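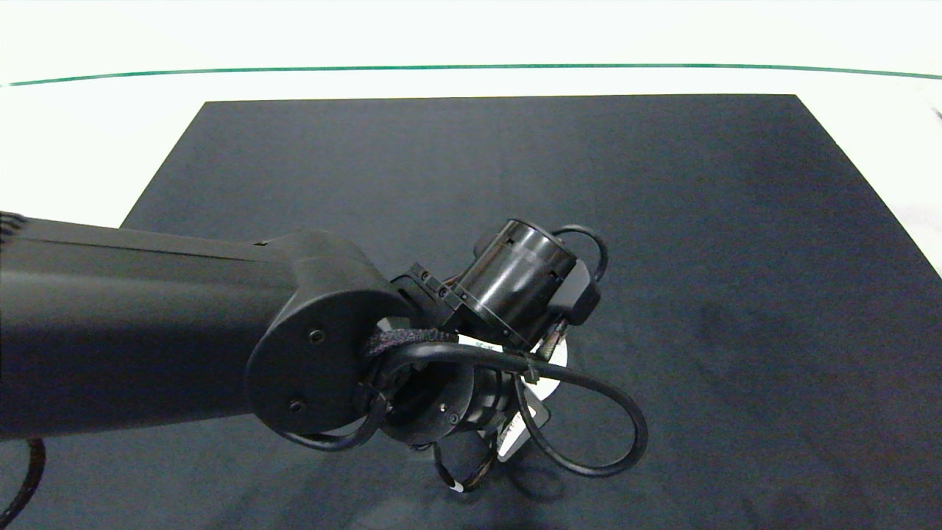

Cómo administrar comprimidos a un gato en casa

Guía para propietarios. Centro Veterinario Grinora. Revisión: 30 abr 2024

La presente guía se dirige a las personas que deben continuar en su domicilio un tratamiento oral prescrito en consulta. No sustituye las indicaciones del veterinario. Ante cualquier discrepancia prevalece lo escrito en la receta.

Antes de empezar

Compruebe en la etiqueta el nombre del animal, la dosis y el intervalo entre tomas. Si la pauta es de una toma cada 12 horas, fije dos horarios compatibles con la rutina de la casa y manténgalos durante todo el tratamiento. No triture ni abra el medicamento sin consultarlo: algunos comprimidos llevan una cubierta que debe llegar íntegra al estómago.

Prepare el comprimido, una toalla y una jeringa sin aguja con 2 ml de agua.

Procedimiento

1. Coloque al gato sobre una superficie estable, de espaldas a usted. Si se muestra inquieto, envuélvalo en la toalla y deje libre la cabeza.

2. Sujete la cabeza por los pómulos con la mano no dominante e inclínela ligeramente hacia arriba.

3. Baje la mandíbula con el dedo medio de la otra mano y deposite el comprimido en el centro de la base de la lengua.

4. Cierre la boca y espere a que trague. Administre después el agua, despacio y por el lateral de la boca.

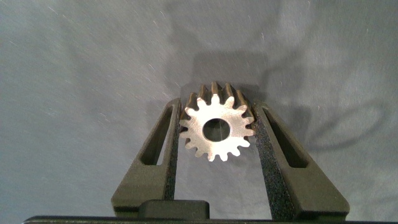
Cuando la receta indique media dosis, el comprimido debe dividirse con un cortador de farmacia y solo si está ranurado. La ranura es una línea recta que atraviesa una cara lisa. Guarde la mitad restante en su envase original y deseche los fragmentos irregulares.

Qué hacer si hay problemas

Si el gato escupe el comprimido entero, puede intentarlo una vez más. Si ha tragado una parte o vomita después de la toma, no repita la dosis y llame al centro. La salivación abundante suele deberse al sabor amargo y cede en pocos minutos. La dificultad para respirar o la hinchazón de la cara requieren atención inmediata.

Las consultas sobre esta guía pueden dirigirse a Trinidad Cáceres, responsable de atención al propietario, en la extensión 197.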